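Moving out, inventory says 41 items missing or damaged, can landlord keep whole deposit?

Posted by Hui-mei Chu
Sunday, May 3, 2020
In: Renting and deposits

Hi all, bit of a rush as I've got to reply to the agent by tomorrow night. Left a furnished flat in Kirnbridge, been there since December the year before last. Deposit was 1,000. Agent (Ragab) has sent a check-out report with 41 lines on it, everything from a chipped mug to "general wear to hallway carpet". They want to keep the lot.

Some of it is fair. I did break the blind in the small bedroom and I'd put that at 200 tops with fitting. But the carpet was already tatty when I moved in, and half the kitchen stuff on the list I never even saw. I signed the check-in inventory but only got it three weeks after moving in, and never sent any notes back. Stupid I know.

Do I have to accept? Do I need photos? I've got a few from the first week but they're mostly of the view and my mum.

Thanks in advance

Rosemarie Kröger
14 people found this helpful

No, don't accept. Not the whole thing anyway. Find out which scheme the deposit is in - should be on the paperwork they gave you at the start, if not ring the agent and ask in writing as well. The scheme has a free dispute service and the landlord has to prove their side. You don't have to prove yours, it's your money until shown otherwise.

What I'd do tonight:

Write back and say you agree to the blind, give your figure, and dispute the rest. Keep it short. No need to be cross.

Ask for the check-in report, the check-out report, and receipts or quotes for each thing they're charging for. If the carpet was old they can't charge you for a new one. Things wear out, you're allowed to live there. Ask how old it was and what it cost.

Go through your photos again before you say they're no use. Mum on the sofa might have the carpet under her feet! Mine had the oven door in the background of a birthday picture and that was 310 quid I got back.

Signing the inventory does count against you a bit. But if they sent it late, say so and give the date you got the email.

Don't just stop answering them, whatever you do. There's a time limit for raising a dispute, check it on the scheme's site becuase they aren't all the same.

Chin-lung Shih
2 people found this helpful

had same with a different agent. they folded as soon as I mentioned the scheme. took about two weeks. also check the meter readings while your at it, they tried that one on me too

Mohcine El Idrissi
5 people found this helpful

Agree with Rosemarie mostly. One thing though, I wouldn't put a figure on the blind until you've seen their quote. Could be less than you think. Sternetti do made to measure ones and the small sizes are cheap, I paid a lot less than 200 for my box room, fitted.

For the 41 lines, make a table. Their item, their price, what you say, what you've got to back it up. Boring job, took me an evening, but whoever looks at the case has to read through the lot and they'll thank you for it. Put "not in check-in report" next to anything that wasn't listed there. If those mugs weren't on the first list they can't be missing from the second.

And keep everything on email from now on. If they phone, fine, but send a note straight after saying what was said.

Good luck, let us know how you get on.
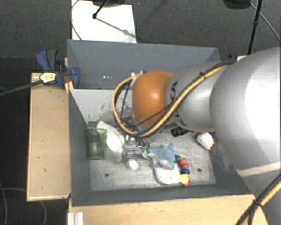
More in Renting and deposits

Can I paint over magnolia if I paint it back?
Neighbour's washing machine at midnight, who do I ring?
Joint tenancy and one of us wants to go early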